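Voice Acting & Dubbing > General Talk
Thread: Does typecasting bother you, or is it half the fun?

inow_listener
Posted 30/03/2026
So I just finished the dub of Vustar (all 72 episodes, my couch has a dent in it) and I cannot stop thinking about Lacey Entwistle. She's the grumpy princess AGAIN. Same huffy little voice, same squeak when she gets embarrassed, and I loved every second of it. But my sister walked in during the last arc and asked if I was rewatching Rumeck, and well... she kind of had a point?

Anyway, wanted to hear what people think. I'm off to start the side story.

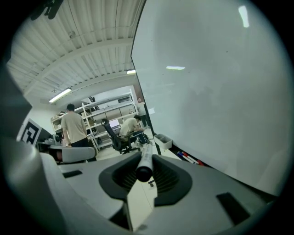
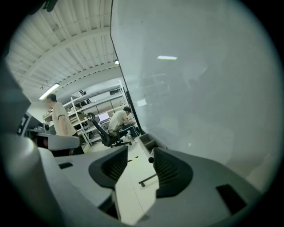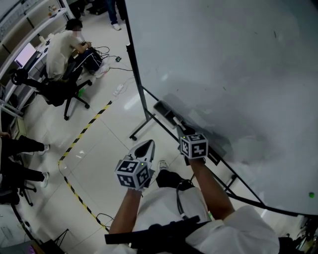
Sólveig Norðdahl
Your sister is right and I say that as a fan. Entwistle has done that exact princess four times now. I don't blame her, she has rent to pay, I blame whoever keeps casting her off one clip from Rumeck. Go listen to her as the old ferry captain in Wysocka and tell me it's the same person. Low, tired, hardly any squeak in it at all. She should get parts like that every year.

dubcrate
Disagree! When I see her name in the credits I want the princess. It's like ordering your favorite sandwich. Also the captain was on screen for what, three scenes? Hard to build a whole argument on that.

Sólveig Norðdahl
Five scenes, and she's in the flashback too. And you can order your sandwich and still let the cook make soup once in a while.

inow_listener
OK I had NO idea that was her in Wysocka. I must have watched that thing twice. Going back tonight.

rhys_s_fan25
Can we talk about Rhys Sheehan for a second, because he has it worse. Every brooding older brother, every single one. He said at the October fan meet that he reads for comedy parts all the time and gets called back for the guy staring out a window. I waited in line 25 minutes to ask him about it and he was so nice — he did the window guy ordering a pizza and the whole line lost it.

dubcrate
Jealous!! But he's also really good at window guy.

marrowbell
I think people forget the directors in all this. Ingvar Nørgaard directed both Rumeck and Vustar, and if you listen to the two back to back, everybody sounds like they're in the same show, not only Lacey. The shopkeepers sound alike. Even the dog sounds alike. Inow had a different director and she's way looser in it, she laughs on top of her own lines and they kept it in.

Sólveig Norðdahl
I'll give you the shopkeepers. I still think Nørgaard gets the best crying scenes out of anybody working right now, though. Episode 41 of Vustar wrecked me.

marrowbell
No argument on 41. My beef is with the comedy episodes, where it's all shouting at one volume.

inow_listener
Episode 41!!! I had to pause it and go make tea. And I sort of like the shouting, sorry marrowbell.

Does anyone know if the Wysocka extras have the cast commentary, or is that only on the import set? The listing I found doesn't say and I don't want to buy it twice.

dubcrate
Import only, last I checked. The regular one has the clean opening and a trailer.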